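Visit report: Trusonside returns and refurbishment site

We got to Trusonside a little before nine and were sent to the wrong gate first, so allow extra time if you come by car. The visitor parking is behind the Stallix building, and the sign for it faces the other way. There were eleven of us from the regional packers' and warehouse staff network. Most work in shops or stockrooms. I run the evening shift in a homeware warehouse, and what I wanted to know was how the people on the floor spend their day now that part of the handling is done by machines.

The site takes back kitchen goods that customers have returned to online stores. It has 43 people on the floor over two shifts, which is the same number as before the first robot stations went in, though they are spread differently. Parcels come in at one end, get opened, checked, cleaned if needed, matched back into sets and packed for resale. On an ordinary day they handle 2850 items. After the holidays it is more, and February is the month everybody there complains about.

Tanko Aliyu showed us around. He started on the unpacking line and is now the floor lead for the robot stations. He walks fast and answers questions over his shoulder, so the people at the back missed some of it. I wrote down what I could hear.

Unpacking is still done by hand. They tried a machine for opening boxes and gave it up, as the boxes come back in such poor condition that it jammed several times an hour. Each person has a height-adjustable table, a knife with a guarded blade, and a bin on either side. The tables went in at the same time as the robots and came out of the same budget. Two of the unpackers told me the tables made more difference to them than anything else in the building. One of them had been off work with her shoulder the year before.

From unpacking the goods go on a belt to the check stations. A person looks at each piece for chips and cracks and presses one of four buttons. They used to write codes on a sticker. I tried it for ten minutes and was slow. The lighting is good, and they rotate off every 90 minutes, because your eyes get tired and you start passing things you should not.

After that we went into the side hall, where the two-armed stations are. The control software is called Eka and the staff use the name for the stations too, as in "Eka three is down." The arms do sorting and setting out: cups, plates, bowls, lids, small appliances.
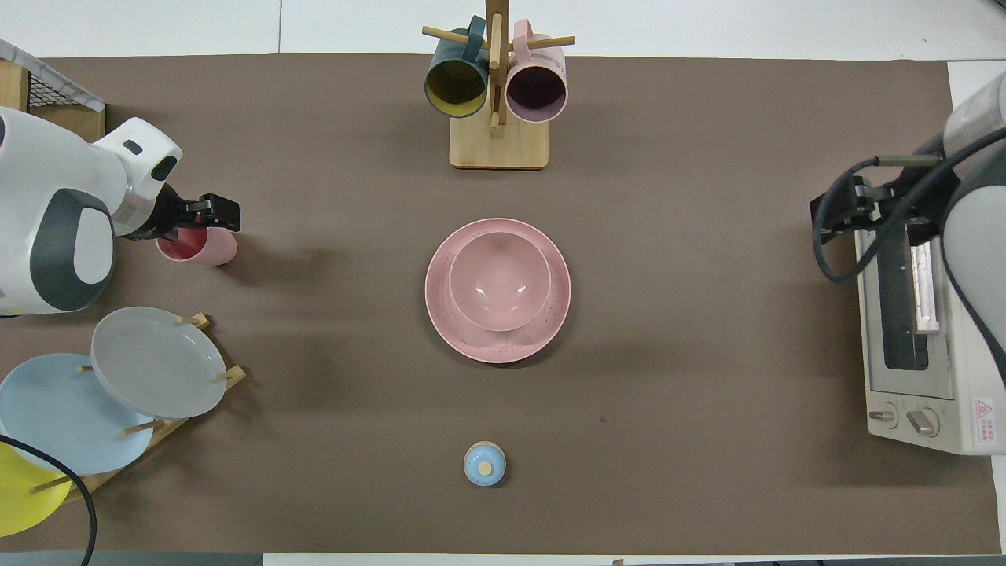 My own interest was in mixed loads, which is what wears my people out. Our shelves are simple enough when a pallet is all one thing. A table with plates in a rack, mugs hanging on a wooden tree, a bowl sitting on its plate and a toaster oven off to one side is a different job, and it is the kind of job I would have said had to stay with people. Tanko said that was his view too when the stations arrived. A cup is awkward because it can be picked up in several ways and most of them are wrong for whatever comes next. A gripper that has a cup on its side has to turn it before it can go on a peg or a shelf, and much of the first months went on that. Small things such as a lid with a round knob were easier than he expected. Glass is still kept away from the stations and goes to a hand table at the far end of the hall.

Each operator looks after three stations. The work is to load the table, watch the screen, step in when an arm stops and asks, and clear up afterward. An arm that is not sure of its grip stops and puts on an amber light. The operator can then choose a grip on the screen, or take over and guide the arms, or just pause the station and move the thing by hand. Most people do the last of these. The company would like them to use the screen more, as the system learns from it, but when there is a queue they do what is quick. I thought it was fair of Tanko to tell us that with his manager standing there.

Training for the operator job is two weeks, one in a classroom and one next to somebody experienced. Pay went up one grade. The job was offered first to people already on the floor, and nine took it. Two of them went back to packing after a few months. I spoke to one of the two over coffee. He said the work was lighter but he did not like standing and waiting for something to go wrong, and at packing he can talk to the person across from him. Another operator said the opposite and would not go back. She used to go home with sore wrists from lifting stacks of plates, and she does not now.

Noise is lower than in my building. The arms themselves make very little. What you hear is the belt, the radios and the compressor in the next hall.

On speed, a station is slower than a good worker over one hour. It makes it up by running through breaks and shift changes. Tanko gave us 528 items for a station on a good day and said a bad day can be half that. Breakages were high at the start and the floor staff got blamed for some of them until the logs were checked. There is now a rule that a breakage at a station is not put on anyone's record unless the log shows a person moved the item. It was the staff representatives who asked for that rule, and I would ask for it from day one anywhere else.

The last stop was packing. Verstraete supplies the cartons and the paper padding, and the packers choose the box size themselves. The old system picked it for them and often got it wrong. They hit a target of around 1000 cartons per shift across the whole line, not per person, and nobody's individual figure goes on the wall. It used to.

We had 20 minutes for questions in the canteen. Someone asked about job cuts. The manager said there had been none and that people who left had been replaced so far. She would not promise anything past the end of next year. Someone else asked if the stations record sound, and she said they do not. They record pictures of the table and the position of the arms, and the staff agreement says these cannot be used to check on anyone's work pace. I have asked for a copy of that agreement and will pass it on when it comes.

The next visit has places for twelve. Wear closed shoes, and eat beforehand, as the canteen only does hot food for the late shift.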